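Woto Demonstration Collection: Frequently Asked Questions

Last revised in February. Questions not covered on this page can go to the bench lead, Shiyu Feng.

What are we collecting?

Examples of work inside an open desktop computer. A person guides the arm through a task, and the joint positions, the gripper opening and all camera views are saved together as one example. The learning system is trained on the saved examples.

Which cameras are used?

A fixed view over the worktable and a close view from the gripper. An example missing either view is rejected at upload.
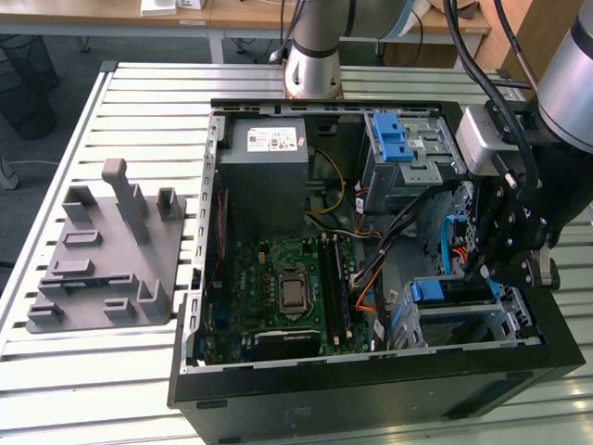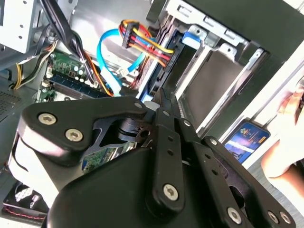
Do the cables have to be arranged the same way every time?

No. Xóchitl Maldonado wrote in after the first round to say that her early examples were too tidy. She had been putting every cable back in the same spot, and the policy trained on them stopped dead when one was moved. She now asks everyone on her shift to shift the cables a little between examples and to leave them alone once recording starts. We have adopted this for all stations.

How many examples does a task need?

The current set for the drive bay task has 1624 accepted examples. A new task starts with a smaller batch, which we train on before deciding whether to record more. Please do not keep recording past your assigned batch.

How long is a session?

Up to 16 examples, then a break. People get careless when they are tired, and it shows in the data as jerky motion near the end of a session.

Should I delete a bad example?

Do not delete anything. Mark it with one of these labels:

Clean: the task was finished without a correction.
Recovered: something slipped or missed, and you fixed it while recording.
Failed: the task was not finished.

Recovered examples are used in training. Failed ones are kept apart and used for checking the success detector.

Can I pause in the middle?

Try not to. A pause of more than 3 seconds teaches the system to wait at that point. If you need to stop, end the example, label it Failed and start over.

May I put my hands in the workspace?

Only when the arm is on hold. If your hand was in view during part of an example, add the note "hand" to the label. Those examples are sorted separately before training.

Is the computer powered during collection?

Never. Unplug it before the side panel comes off and leave the cord away from the table.

What is the difference between Mushi and Mandness?

Mushi is the recording program at the station. Mandness is the review tool, where a second person watches each example and confirms the label. You cannot review your own work.

When does the upload run?

At 9 p.m. Leave the station on and close Mushi before you go. If it is left open, the last example stays locked and has to be sent by hand the next morning.

Can I use the examples outside the project?

Ask first. The recordings belong to Mistora, and requests go through Shiyu Feng. Short clips for internal talks are normally approved the same day.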